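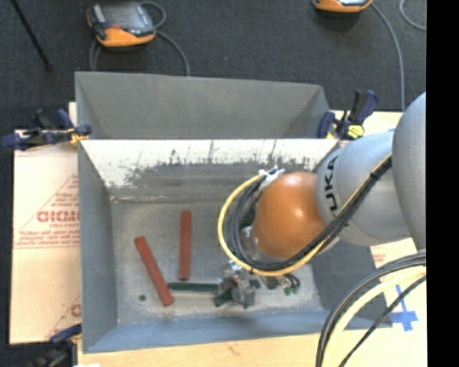

Gray marks on colored bars from a sloped-wall metal bin: repaint, line, or leave bare?

Posted in Shop Storage and Handling
3,001 views

baylevel_4

We keep short runs of red and dark green bars in a large open metal bin with sloping walls. It came secondhand through Clundby with no paperwork. The inside is gray for the most part, but the upper part of the back wall is still bright white. Lower down on that wall the surface is scraped through in ragged dark patches and vertical streaks. The floor is scuffed all over, with paler wear toward the edges.

The bars pick up gray marks at the ends. The marks wipe off the red ones with a damp rag and mostly do not wipe off the green ones. We put nearly 3,000 bars a month through this bin, a few at a time, so wiping each one is not practical.

What I want to know:

Is it worth repainting the inside, and with what? If not, what liner stays put on a sloped wall? There is also a small round hole in the floor. I have assumed it is a drain or a leftover bolt hole. Can it be covered?

The bin is indoors and stays dry. The bars go in without any separators and end up lying at whatever angle they land.

tern_and_gauge

Find out what the marks are before buying anything. Two sources are likely: loose coating from the wall, or bare metal burnishing off onto the bar. They look the same on a green surface.

Wipe a section of the scraped area with a clean white cloth and firm pressure. Then wipe the plain gray side wall the same way. If only the scraped area leaves residue, the coating is breaking down and everything loose has to come off before any paint or liner goes on. If both leave residue, clean the whole bin with a degreaser, rinse, dry, and test again. Old shop dust held in a film of oil will mark parts as well as anything else.

On repainting: an ordinary one-part enamel will not last on the floor or the lower walls. Bar ends are small contact points and they cut it. A two-part epoxy does better. Scuff to a uniform dull finish, feather the edges of the old coating, and apply 2 coats with the recoat time printed on the can. Let it cure fully before loading. Dry to the touch is not cured, and uncured epoxy will mark your bars worse than what you have now. Pick a light gray so new wear is easy to spot at inspection.

I would leave the white area at the top alone if it passes the cloth test. It takes no contact.

Do not cover the hole until you have looked at it from underneath. If it is threaded, something may have been mounted there, and a flush plug is enough. If it is plain, a push-in plastic plug is fine for indoor use, but check that the head does not stand proud. A raised head will catch bar ends.

old_pallet_jack

just line it. we have Stestex sheet in ours, never looked back. glue it

mezzanine_rt

The answer above is right about lining but glue is a poor choice on a sloped wall. The sheet creeps downhill under repeated hits and bunches at the bottom corner. We had this with a Woltalik mat in a bin of similar shape.

What worked for us was cutting each wall panel with 15 mm extra at the top, folding that over the rim and clamping it there with a flat strip. The floor piece goes in last and holds the bottom edges of the wall panels down. No adhesive, and one panel can be replaced without touching the others.

Check three things on any liner. It should be non-marking (black rubber often is not, so test it against a green bar first). It should be smooth, or grit lodges in the texture. It should not reduce the depth enough to matter to whoever unloads the bin.

We buy offcuts from Brandão, which will sell part sheets. Thickness matters less than the surface.

baylevel_4

Did the cloth test this afternoon. Scraped area leaves heavy residue, side wall leaves a trace, floor leaves somewhat more. Hole is plain, not threaded. I will degrease, sand back the loose coating, and try a liner on the floor only before deciding about the walls.

tern_and_gauge

Repeat the test on the floor after degreasing, before the liner goes down.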